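Automation at the Cinderdale dumpling kitchen

The Cinderdale kitchen is a central production kitchen in Amville that makes steamed dumplings and filled buns for canteens and small shops. It is best known locally for Stan, a two-armed robot cell that handles steamer baskets between the filling tables and the steam cabinets. The cell came into service in October, after a long trial on a single bench, and has changed the working day there a good deal.

Background

Before Stan, baskets were stacked, unstacked and carried by hand. A shift needed 18 people, and most of them took a turn at the stacking bench, which was the least popular post in the building. The lifting was light but never stopped, and sore wrists were a regular complaint. At busy times the kitchen moved up to 300 baskets in a shift.

The cell

Stan was put together by Vodiveck, a small engineering workshop also in Amville. Each arm ends in a gripper with slim fingers, chosen because a steamer basket is a surprisingly tricky thing to pick up! It is round and light, its wall is made of separate slats, and no two baskets are quite alike once they have been through the steam a few times. Squeeze too hard and the wall gives; squeeze too gently and the basket turns in the grip. The fingers therefore close slowly and stop at a set force, and the arms take hold near the rim, where a basket is stiffest.

Stacks are built two high on the bench and joined into taller columns at the cabinet, a step still done by a person.

Effects on staff

The number of people on a shift is now 16. The two posts were lost when workers moved to the kitchen's new packing room, and the pay grades stayed as they were. Those who used to stack now spend more time folding, which many of them prefer, and a new role of cell minder has been added to the rota. The minder clears dropped baskets, pulls out damaged ones and restarts the arms after a stop. Training takes 20 hours and is open to everybody on the floor.

Opinions are mixed on noise and pace. The stacking bench used to be a place to chat, and some of the longer-serving folders miss it. A quiet spell for the cell was later added to each shift at their request.
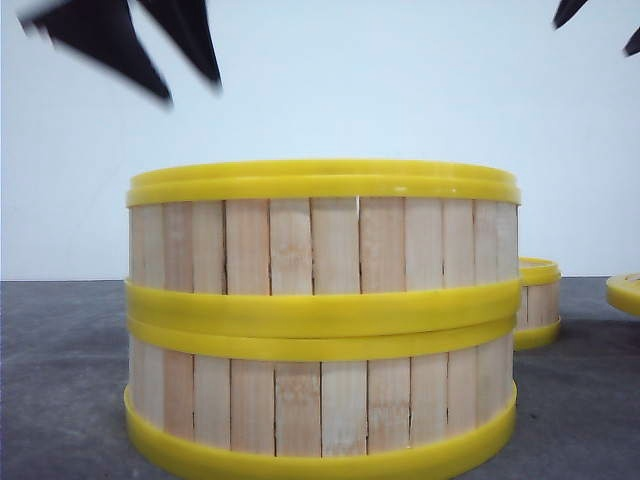

Why does the cell grip baskets near the rim?
The rim is the stiffest part of a basket, so it can be held firmly there with less risk of the wall giving way.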